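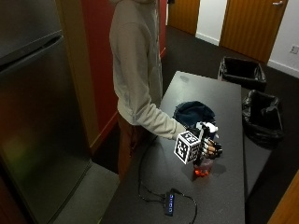

Marker dropout is a tracking fault in glove-based teaching systems, where a camera loses sight of the printed cube on the back of the hand and the software fills the gap with a guess. The guess goes to the robot arm as a real position. It comes up most in short table tasks, where the wearer reaches down over something like a clear plastic bottle and grips it from above, fingers curled, the cube riding on the back of the hand. Tilt the wrist far enough and the patterned faces turn away from the lens. Also called cube loss, or in older Clekora manuals "pose hold."

The Molton incident

Best known case. Happened at the Molton test site on 31st January, during playback of glove recordings on a Clekora arm. The arm was meant to lift a bottle straight up. Instead it swung sideways at near full speed, hit the edge of its own bench and bent the wrist joint. No injuries. The operator was outside the marked area at the time, though the gate to it had been left open, which the site report lists as a seperate finding.

Cause

The recording held a gap of 30 frames. During that gap the tracker kept the last known position, then jumped to the new one when the cube came back into view. A person watching the recording would see a small skip. The arm tried to cover the whole distance in one step.

Clekora's speed limit should have caught it. Was switched off for playback, left that way after an earlier calibration. Two warnings were written to the log, neither shown on screen.

A later check by Clivdale, which supplied the tracking software, went through 3,299 recordings from the same site. Gaps of some length turned up in 1,345 of them. Most were short and harmless. Dim rooms did worse than bright ones, and long sleeves bunched over the wrist were noted as a possible factor but not proven.

Fixes

Clivdale's September update marks every gap and blocks playback until the gap is cut or re-recorded. The speed limit can no longer be turned off from the playback menu. Sites with 2 cameras, one on each side of the table, can keep tracking when one view is lost, provided that the clocks match. Zamudio, a second site using the same arm, had already added a side camera and a gate switch that that cuts motor power.

Older recordings are not fixed by the update. They have to be run through the gap checker by hand, one folder at a time.

See also: emergency stop, motion capture, sensor drift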